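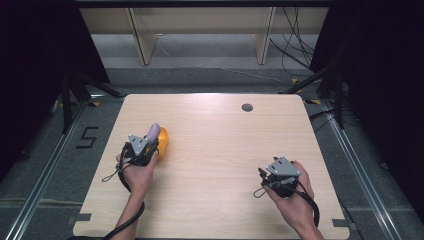
What does a planning and control engineer at Grorgate work on?
The software between a recorded human demonstration and a motion that a two-arm robot can execute: time alignment, pose estimation, retargeting, trajectory optimization and the real-time loop underneath.

Software Engineer, Bimanual Planning and Control
Grorgate - Manipulation Software Group
Full time, on site three days a week
Reports to: Griet Van Beek, Head of Motion Software

About the role

Grorgate writes manipulation software for two-arm workcells. Our main product, Hadudix, takes demonstrations made with hand-held grippers and converts them into policies and reference trajectories. The operator works at a table with one gripper in each hand. The software has to recover where both grippers were, what the fingers were doing and when, and then decide whether a given pair of arms can reproduce it.

The conversion step is where most of our open problems are. A person will reach across their own body, rotate a wrist past what a six-axis arm allows, or hand an object from left to right with the two grippers a few centimeters apart. Hadudix currently rejects such episodes or clips them. We want it to replan them, and this position exists to get that done.

You will join a group of engineers who share one repository and one on-call rotation. Sosina Lemma leads perception and will be your closest counterpart, as most retargeting faults start out looking like pose faults and the reverse.

What you will do

Own the retargeting module. It takes paired gripper trajectories in the table frame and produces joint-space trajectories for both arms, subject to joint limits, velocity limits and inter-arm clearance. It is written in C++ with Python bindings.

Replace the present per-arm inverse kinematics pass with a coupled solver. The current pass solves left and then right, and the right arm pays for whatever the left arm chose.

Maintain the real-time controller. The loop runs at 200 Hz on a Linux machine with a preemptible kernel. Jitter is logged and reviewed with every release.

Improve the time alignment between gripper encoders and pose tracking. An offset of a few milliseconds is enough to close the fingers before the arm has arrived, particularly on rounded objects that roll when touched.

Extend Grastik, our internal replay and inspection tool. Grastik loads an episode, shows both gripper paths against the planned arm paths, and marks each sample where the planner departed from the demonstration. It needs a better diff view and a command line mode for batch runs.

Write regression tests. The suite holds 159 reference episodes, of which 83 are bimanual handovers. A change to the planner is not merged until the suite passes or the difference has been explained in the merge request.

Spend time at the collection table. Engineers in this group record their own episodes when they change something that affects them. Expect to do this for part of a day in most weeks.

What we need from you

A degree in robotics, computer science, mechanical engineering or a related field, or equivalent work you can show us.

Three or more years writing C++ that ran on physical hardware. Simulation work counts, but it cannot be the whole of your experience.

Working knowledge of rigid body kinematics, including rotation representations and their failure modes. You should be able to say why averaging two quaternions is sometimes acceptable.

Experience with at least one nonlinear optimization library, and an opinion about warm starts.

Python for tooling, data inspection and plotting.

Ability to write a clear fault report. Ours contain the episode identifier, the software version, the expected behavior, the observed behavior and a plot. Speculation goes in a separate paragraph.

Useful but not required

Visual-inertial odometry or marker-based tracking.

Hand-eye calibration, especially with two cameras that share only part of their view.

Imitation learning, either training policies or cleaning the data that goes into them.

Contact modeling for soft or deformable objects.

Prior use of a collision library on a moving pair of arms.

What this position is not

It is not a research post with a publication target. You may publish, and some of the group do, but release work has priority. It does not involve mechanical design; gripper hardware is handled by a separate team, and changes to it reach us through a written interface document. It does not include people management during the first year.

First six months

Month one: set up the build, record and replay your own episodes, fix two or three tickets from the Grastik backlog.

Months two and three: take over the retargeting module, profile the existing solver, write the design note for the coupled version.

Months four to six: implement the coupled solver behind a flag and run it against the full archive of 2,000 episodes. The target is fewer rejected episodes with no increase in clearance violations. The design note will set the thresholds, and you will be the one proposing them.

Terms

Permanent contract with a trial period of three months. Core hours are 10 a.m. to 3 p.m., and the rest is arranged within the group. On-call duty covers working hours only. A workstation with a suitable graphics card is provided for the office, and a laptop for the remaining days. Relocation support is available and is discussed at the second interview.

The position is based at our Okafor site, where the collection tables and the arm cells are on the same floor.

How to apply

Send a resume and a short note, one page at most, describing a motion or timing fault you found on real hardware: what you measured, what you ruled out and what the cause was. Code samples are welcome but should be small enough to read in one sitting. Please do not send a general cover letter.

The process has three steps. A call with Griet Van Beek, a paid take-home task on recorded gripper data - limited to four hours - and a half day on site with Sosina Lemma and the rest of the group. The on-site part includes a code review of your take-home and a session replaying episodes in Grastik.

Applications are read as they arrive. We intend to have someone in the position by May.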